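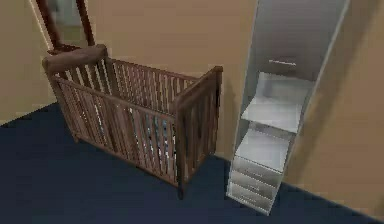 Debora Bellini wrote in last August to ask how we keep the line moving at the Bidcombe Porch Trail when every family in town seems to show up in the first half hour, and whether a much smaller place could pull off the same thing with no budget to speak of. Yes, it could! I've been promising a proper write-up ever since, so here is how to plan a neighborhood stop-and-stamp trail for kids, start to finish.

What a stop-and-stamp trail is

Kids get a card. They walk from porch to porch (or shop to shop, if you have a main street), do one small thing at each stop, and get a stamp. A full card goes into a drawing at the end. Our last trail had 19 stops and we handed out 502 cards, and I still grin thinking about the last hour of it.

Step 1: Draw the route before you ask anybody

It's tempting to start by collecting yeses. I did that the first year and ended up with four stops on one corner and then a long, hot stretch of nothing. Print a map, walk it at kid speed, and mark where you'd want a stop. Then go knock on those doors.

Make it a loop if you can. Families park once, and the finish table and the start table can be the same table. If your loop crosses a busy road, split it into a north half and a south half with separate cards. Parents with strollers will do one half and be perfectly happy.

Look for shade, curb cuts and a public restroom. Mark all of them on the map you hand out. The restroom should be the biggest thing on the page.

Step 2: Ask for something small

Here's the wording I use at the door, pretty much word for word:

Hi, we're running a kids' trail from 10 to 1. Would you sit out front, let kids do one quick activity, and stamp their cards? I'll bring you the stamp and the supplies.

The last sentence does the heavy lifting. People are glad to sit on a porch and wave at children. They are much less glad to go shopping for supplies. Leave a half sheet with the date, the hours and your phone number, and go back a week later to confirm.

Step 3: Match the activity to the stop

Each one should take under two minutes. Longer than that and a line forms, and a line of four-year-olds is a lively thing. Some that have worked for us:

Bean bag toss into a bucket
Guess the smell (cinnamon, mint, orange peel)
Hop to the mailbox and back
Add one chalk flower to the sidewalk
Tell the porch host a joke
Find the painted rock in the flower bed

Guess the smell got skipped by a lot of toddlers, so we now put a shaker egg out next to it and they can do that. The joke porch is the slowest stop we have and also the one everybody talks about afterward – I put it near the end, where the crowd has thinned out.

Keep food for the finish table. Allergies are hard to manage at a porch, and the sidewalks stay cleaner.

Step 4: Make the cards

Heavy paper, one per child, squares numbered to match the map. Leave a line on the back for a first name and a phone number so you can run the drawing. We fit four cards to a sheet and cut them on the library's paper cutter, which took one evening and a pizza.

Give each stop a different stamp. Kids love it, and you can tell at a glance which porches a card has been to. Test every ink pad the night before. Mine dry out in the garage every winter and I'm surprised every single spring.

Step 5: Break up the first rush

This was Debora's real question, and it's the one piece I'd copy even if you ignore everything else on this page.

Don't start everyone at stop one. Write a starting number on each card as you hand it out: the first family starts at 1, the next at 5, the next at 10, the next at 15, and then back to 1. They walk the loop from wherever they begin and finish when they get back around. The first year we did this, the longest line I saw was three families. The year before, it had gone past the fire hydrant and around the corner.

You'll want a greeter at the start table who can say it cheerfully a hundred times. "You get to start at the blue house!" goes over much better than a lecture about traffic flow.

Step 6: Pack the porch bags

One bag per stop, packed two nights ahead, with the stop number on the outside in thick marker. In each bag:

Stamp and ink pad
The activity supplies
A sign with the stop number, big enough to read from the street
Two pens
A trash bag
A card with your phone number

Drop them off between 8:30 and 9:30 that morning. A wagon is great for this if the loop is short. If you have kids of your own, let them deliver. They take it very seriously.

Step 7: Wrap up at the finish

Have water, a box for the cards and something everyone gets, even the child with three stamps and one shoe. We give out stickers. I found rolls at 99 cents each and bought far too many, so that's sorted for a while.

Hold the drawing half an hour after the last stop closes. Say the time out loud whenever someone turns in a card, and write it on the box too. Call the winners who've already gone home for naps.

If it rains

Light rain, go ahead – chalk is the only thing you lose. For thunder, move to your backup day, and print that day on the flyer from the beginning so you aren't making calls at breakfast.

A rough timeline

Eight weeks out: map and route
Six weeks: knock on doors
Four weeks: flyers up, check with the town about the sidewalk and any permit
Two weeks: confirm hosts, print cards
Two nights before: pack the bags
The week after: collect the stamps and drop off thank-you notes

Do the thank-you notes. A crayon drawing from one of the kids tucked inside gets you the same porch next year, and probably the neighbor's too.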